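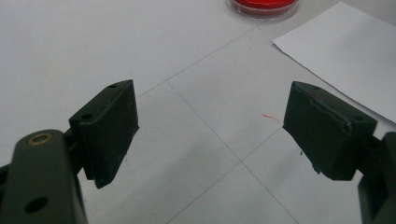 Dranlow, 2020-06-29

The workshop at Veltach is one long room, and the first thing its founder does when I come in is put a gripper in my hand. "Squeeze it," she says. "Go on, everybody wants to!" I squeeze, and two dark green fingers swing toward each other over the tabletop with a soft, even pull.

The tool is called the Visser. It's a hand-held gripper kit for people who want to teach a robot arm by doing the job themselves first, with a camera on the tool taking in what the fingers do. Veltach has shipped 143 kits so far, mostly to university labs and a few small shops.

"I used to teach arms with a joystick, and I was terrible at it," she says. "With this you just reach for the thing. Your hand already knows how."

She is happiest talking about joints. The arm links have holes for ring bushings, and one of them shows its brass-colored ring near the top of the link. "The first version had no bushings at all and it wobbled like a loose tooth," she says, laughing. "We ran the new one through 700 squeezes in an afternoon and passed it around the room when our hands got tired."

The finger pads come off too — they are blocky, with small holes in them, and a buyer can print other shapes from the files in the kit. Most people begin with the standard pair.

Pencil lines cross the pale table in big squares, and a round clear container of something bright red stands on it near a sheet of white paper. I ask what makes a good first task. "Small and a little fussy," she says. "If it's too easy you get bored and sloppy. I tell people to plan on 200 tries, then look at the first ten and the last ten side by side. It's such a nice feeling!"

What would she change? The weight, she says at once. The kit takes nearly 53 minutes to put together, and she'd like that shorter as well. A lighter model, the Stirkus, is planned for September, with the same pads, so owners of the Visser can swap parts between the two.

"I still pick it up every morning before I've had coffee," she says, and reaches over to take it back from me.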